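Tabletop Gripper Station, Two-Arm
Equipment page – purchasing and planning information

Supplied by Ilis
Control software: Clemico
Intended use: teaching rooms, small packing trials, handling studies with light packaged goods

Overview

The Tabletop Gripper Station is a two-arm unit for picking up and placing light items on an ordinary table. It is sold to organizations that need to handle mixed goods, including soft bags, small cartons and cans, and that do not have the floor space or the budget for a fenced cell. This page sets out what is included in the order, what must be budgeted separately, and what the receiving site should have in place before delivery.

What the order includes

Two arms with black two-finger grippers
One camera for each gripper, with bracket
Control unit and power supply
Clemico software license, first year
Table clamps and cable ties
Setup visit by one technician

What the order does not include

The table
A computer and monitor for the operator
Spare gripper fingers
Test goods and containers
Extended service after the first year

Purchasers are advised to enter these items as separate lines in the budget request. Fingers in particular should be treated as a supply item and not as part of the equipment. Sites that work mainly with glossy snack bags replace finger pads more often than sites that work with cartons, and the order form allows for either soft or firm pads. Soft pads are recommended for thin plastic packaging.

Space and furniture

The arms may be clamped to any solid table that does not rock. Allow 40 inches of clear tabletop between the clamps, and keep walkways outside the reach of both arms. Existing furniture is acceptable in most cases. Greltdale, which placed its order in January, used tables already in the building and moved the amount saved to its service line.

Lighting deserves attention at the planning stage. Bright windows behind the work area will wash out the camera view – a plain curtain is usually enough, but very strong light may call for a heavier one. Cables should be run along the back of the table.

Suggested budget order

1. Base unit, freight and setup visit
2. Spare fingers and pads for one year
3. Operator computer and monitor
4. Staff time for training, some 100 hours across the first year
5. Service plan from the second year onward

Staff time is the line most often left out. Gizella Illés, who prepares site plans for Ilis, asks that it be entered in full even when training is carried out by existing staff. Delivery normally takes 7 weeks from receipt of the purchase order. Requests for split invoicing should be made with the order.

Choosing test goods

Sites should plan for the goods they expect to handle in regular use. Cartons and cans hold their shape and suit early training. Bags fold and slide, and their printed surfaces reflect light, so more practice time should be set aside for them. Baskets and open boxes may be used as containers, although a tall handle reduces the room available to the fingers and should be considered when containers are bought.

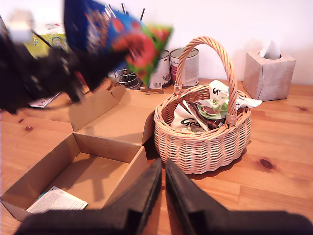

Snack bags in the grippers, with a basket on hand in both views.
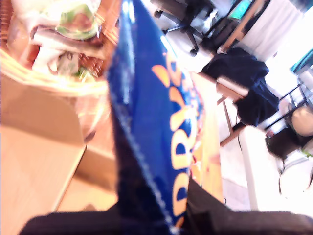

Neelam Upadhyay writes that Forsberg budgeted for the arms and the computer but left out spare pads, and had to wait for the next quarter to order them. She would put a full year of pads on the first purchase order, and would ask for both the soft and the firm type before settling on one.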